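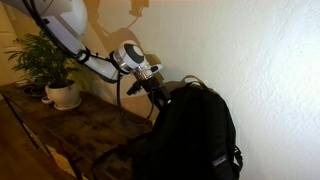
Notebook, Karel cell, May

Third gripper fault this month, always with the wrist rolled to the far side, so today was cable day. Ching-wen blamed the firmware, as is her custom. I blamed the cable, as is mine. The run down the arm is held by a strap where the long link meets the next one and a second black band at the wrist, and from there the gripper cable drops in a long loop behind the table before it climbs back up to the tool. That loop is my own work from the Skurnmont job, where I was proud of it. It is a lot of loop.

Wiggle test: arm parked, tool powered, me flexing the cable by hand with the log open. Got the dropout at the tool connector, twice, at 3:28. Nothing at the wrist band, nothing at the strap. Ching-wen's firmware was cleared of all charges and she has been gracious about it for an entire afternoon.

Done so far:
Connector off, pins cleaned, one bent pin straightened, back on with the locking ring tight this time.
Fault counter zeroed.
Ran 100 open/close cycles at 80 percent speed, wrist rolled both ways. No faults.

Not done:
Shorten the loop. Wants a clip near the flange, but leave enough slack for full wrist roll – last time I got greedy with slack I pulled the plug out in front of Lai-ching.
Trim the tails on the strap at the middle joint. They catch on sleeves, mostly mine.
Spare cable from Zotum. Lai-ching has the order form and says it went in under Carhuamaca, for reasons of budget I did not ask about.

Backpack runs stay at low speed until the clip is on. Check the counter before first run tomorrow and write the number here, not on your hand.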